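Detetor de telemóveis Arain para estabelecimentos prisionais

O Arain é um detetor fixo de sinais móveis para alas, pátios e salas de visita. Regista a atividade de telemóveis na zona coberta e envia um alerta ao posto de guarda, com indicação do setor e da hora. Não interfere com as comunicações nem grava conversas.

Cada unidade cobre 312 m² em piso aberto. Em alas com celas de betão, a Drirum recomenda uma unidade por corredor e outra junto às escadas.

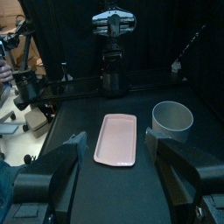 A central Plultberg aceita até 14 detetores e guarda o histórico de alertas durante 8 meses. A consulta faz-se por turno, por setor ou por nível de sinal. Os relatórios podem ser exportados em PDF ou CSV.

Alimentação: PoE
Fixação: teto ou parede, com parafusos antivandalismo
Garantia: 2 anos
Acessórios: caixa de proteção Plondbridge (vendida em separado)

Venda reservada a entidades públicas e empresas de segurança autorizadas. Preço sob consulta. Prazo de entrega indicado no orçamento.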